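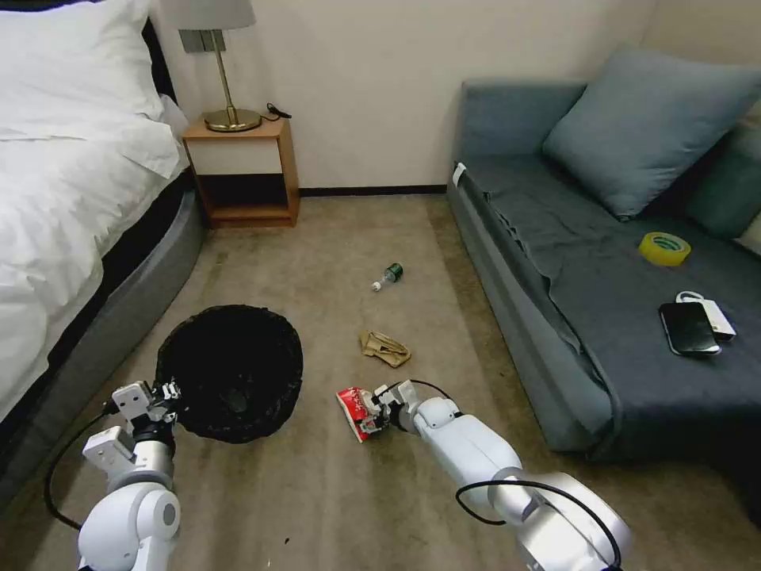 Litter held above the carpet, near the bin: one of the tidying tasks recorded at Treko's rooms in Todgate.

Picking up a crisp packet takes a person no thought at all. At Treko, it takes two arms, a trained operator and a good part of the morning.

The company rents the upper floor of a former carpet warehouse in Todgate and has fitted it out as a row of ordinary rooms. There is a kitchen, a hallway with coats in it, and a bedroom with a bed, a nightstand and a sofa. Operators spend their shifts in these rooms doing housework through a pair of robot arms, and everything the arms do is saved: the position of each joint, the opening of the gripper, the view from the cameras. The recordings go to a learning system, which is meant to work out from them how to do the same jobs without an operator.

Each recording is called an episode. It starts when the operator takes the controls and stops when the task is done or has plainly failed. For the bedroom the usual instruction is short: put the rubbish in the bin. A good operator gets through 70 episodes in a shift. Newcomers manage far fewer and have a lot of theirs thrown out.

Between episodes the room has to be changed. Wrappers are crumpled again and put down somewhere else, a bottle is turned round, the bin is shifted along the bed. If the bin always stood in the same place, the system would learn the place and pay no attention to the bin. Treko keeps a sheet for this, with a list of starting layouts, and the operators tick them off. They are also told to vary things the sheet doesn't mention, such as how the throw hangs on the sofa.

Some objects are meant to be left alone. A phone on a sofa isn't rubbish, and neither is a power bank, but a system that has only ever seen litter has no way of knowing that. So belongings are left lying about in part of the set, and the operator works round them.

Soft litter gives the most trouble. A bottle keeps its shape when the gripper closes on it. A wrapper folds, slips or springs open, and paper can catch on the bin liner on the way in. Operators used to restart the episode when this happened. Since November they have been asked to carry on and put it right, and those recordings are marked separately.
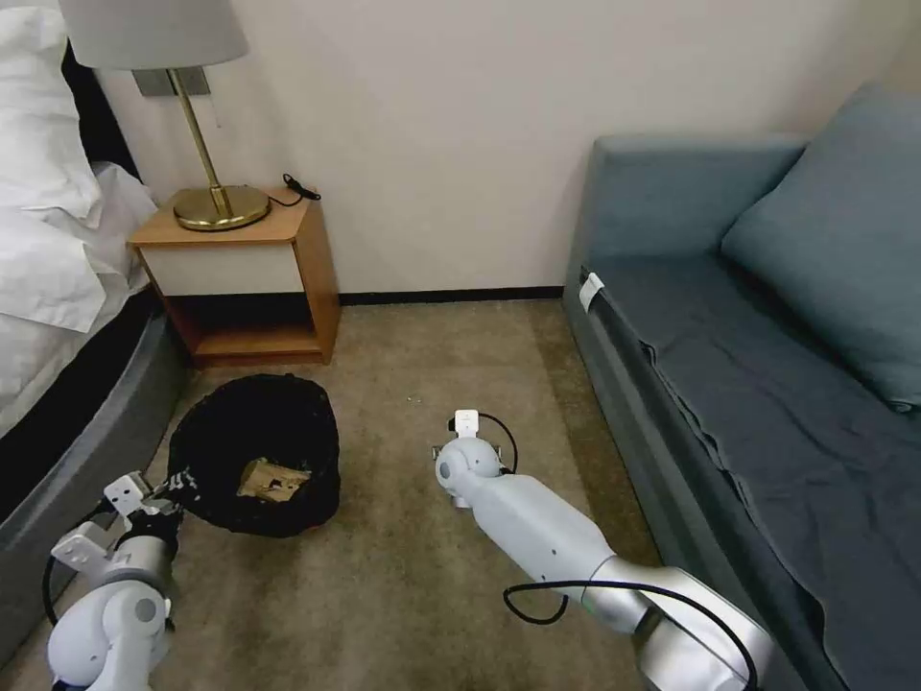
Pongsiri, who read an early account of the bedroom work, wrote in to say that all this seemed a long way round to an empty floor, and asked how many times a machine needs to be shown a bin before it knows one.

Treko's reply is that the bin itself is learned quickly. The first 200 episodes were enough for the arms to find it most of the time. What came slowly was the last part of the movement, when the gripper has to be over the opening and low enough for the litter to fall inside. Much of the recording done this spring has been of that part alone.

Checking takes nearly as long as recording. Every episode is watched by someone other than the operator, who looks for dropped frames, knocks against the furniture and long pauses. A pause matters more than it might seem, as the system copies hesitation along with everything else. Episodes that pass are given a one-line label in plain words.

A second site is being fitted out at Dandesley, with 3 bedrooms that have hard floors in place of carpet. The same sheet of layouts will be used there to begin with. The arms go over on 25th June, and the bins are being bought locally so that they don't match.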